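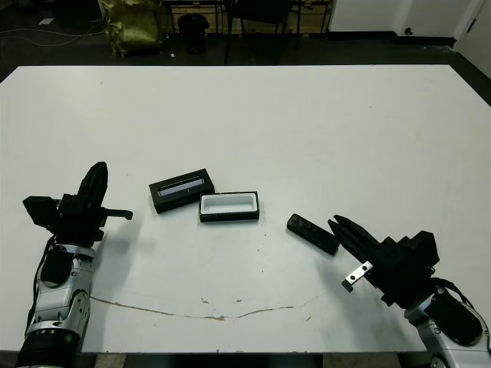 What has the grant paid for so far?
Since October the grant has covered the rebuilding of the choir stalls at Barroso Chapel, the first season of Sunday evening concerts, and two terms of singing lessons for children of the parish.

Progress report to the Evska Fund for Church Music
Submitted June 23, 2018, by Agnese Ķēniņš, Director of Music

Choir stalls. The Dillar workshop completed the north side on schedule. Work on the south side was delayed by damp in the floor beneath the back row. The boards have been replaced and the stalls are again in regular use. The cost of the floor repair was met from parish funds and is not charged to the grant.

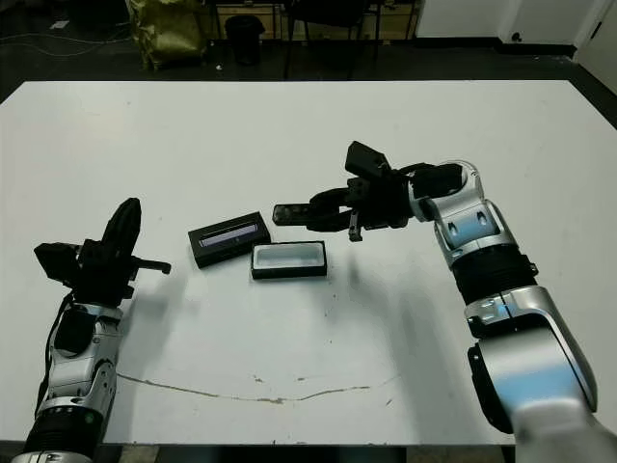

Two small black boxes on a white table.

Concerts. The chapel held five evening concerts, each following the service of evening prayer. Total attendance was 289. The best attended was the program of Advent music, sung by the parish choir with visitors from Isier. Admission was free, and a collection was taken at the door for the upkeep of the building. 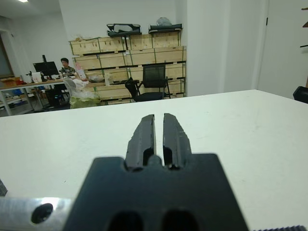 The spring concerts drew smaller numbers. Two of them fell close to school holidays, and the music staff will set next season's dates after the school calendar has been published. Programs will continue to be printed in large type, as requested by several members of the congregation.

Children's singing. Around 30 children are enrolled. Lessons take place in the parish hall and cover reading music, breathing, and the hymns appointed for the coming month.

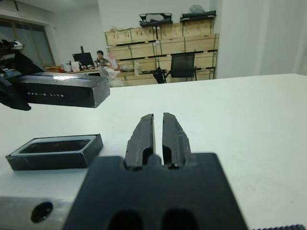
The older group sang the psalm at the Easter service and will do so again at Harvest. A second teacher is needed before the fall term, and the position has been advertised.

Remaining work. The music desks for the south stalls are on order from Dillar. A final statement of expenses will be sent to the Fund once they have been fitted and the last invoice has been paid.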